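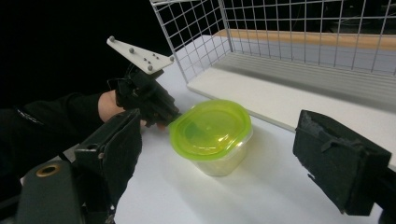 A translucent food storage container with a lime-green snap-on lid.

Reusable container lending to begin at Berodard Library

Gisura Council will open a container lending shelf at Berodard Library on Sun 7 July, giving residents access to lidded food storage containers for use at home, at work and at community events.

The shelf will hold 80 containers in its first stage. Any resident with a current library card may borrow up to four at a time for a period of two weeks. There is no charge for borrowing, and no deposit is required.

Council approved the service in February as part of its household waste program, following requests from residents for an alternative to disposable takeaway packaging and plastic wrap. Snap-on lids were specified so that the containers can be carried in a bag and stacked in a fridge or cupboard. Each body and lid will carry a matching number, and the two must be returned together.

Containers should be washed in warm soapy water and dried before they are brought back. Items may be returned to the service desk during opening hours. They should not be placed in the after-hours book chute, where lids are likely to come loose and books may be damaged. Staff will check each item on return, and all containers will go through the commercial dishwasher in the Orozco Room kitchen before they are lent again.

Borrowers are asked to observe the following conditions:

Lids are to be removed before a container is heated in a microwave.
Containers are not suitable for use in an oven or on a cooktop.
Tomato-based sauces and curries may be stored, although some staining of the plastic is expected and will not be treated as damage.
Cracked containers, and lids that no longer close firmly, should be reported at the desk so they can be withdrawn from use.

A replacement fee of $8 will apply to any container or lid that is not returned after a second reminder. The fee is the same whether one or both parts are missing. Council does not charge for ordinary wear.

Community groups planning a shared meal may apply to borrow a larger number. Group bookings must be made in person at the library, and the organisation will be responsible for washing and returning the full set. Bookings will be limited during the first month while demand from individual borrowers is assessed.

Drovell Library is expected to receive its own shelf later in the year, subject to the results of the Berodard service. Until then, Drovell cardholders are welcome to borrow from Berodard on the same terms - containers must be returned to the branch from which they were borrowed.

Further information, including the full conditions of loan, is available at the Berodard service desk.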